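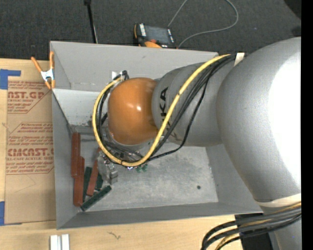 Brellura Robotics Club
Arm Cell Walkaround, Bin Picking Project
Checked April 24, 2025, before the afternoon session

Hello again, everybody! Same list as last time, with my comments tucked in under the items, and yes, I know they keep getting longer. Please read the ones marked FIX before you sign up for an arm slot.

1. Emergency stop pressed, tested and reset
OK. Tried the one on the controller and the one on the wall. Both stopped the arm right away.

2. Controller within reach of the operator, its cable clear of feet
OK, with a gentle nag. On the floor behind the bin is fine while you're teaching points, but please hold it whenever the arm is running on its own.

3. Bin clamped
OK. The orange-handled clamp at the corner is snug. If you bump the bin, stop and run the Vlček calibration again (it only takes a few minutes, and it saves so much grumbling later!).

4. Cables on the wrist
FIX. The yellow cable and the black ones make a pretty generous loop around the wrist, and one thin black one bows out away from the rest. I'd like that one gathered in with its neighbors before anybody goes over 27 percent speed. Leave enough slack for the last joint to turn, though. We learned that one the hard way in the fall.

5. Gripper screws and fingers
OK. Everything tight, nothing bent.

6. Parts in the bin
OK. Red-brown and green bars only, please, plus the little rounded green pieces. No pens, no snacks, no phones.

7. Table top clear
FIX, a small one. The acrylic sheet, still in its brown paper, is lying right up against the bin. It's for the Landusitz guard panels, and I'd love to see it on the rack until we're ready to cut.

8. Bin floor and walls
OK. Scuffed and scratched but sound. Wipe it down if the vision team asks.

9. Log book
Last entry is pick 1462. Please keep writing down the misses too, they're the most useful part!

Next walkaround is in early May. Items 4 and 7 need initials from whoever takes care of them.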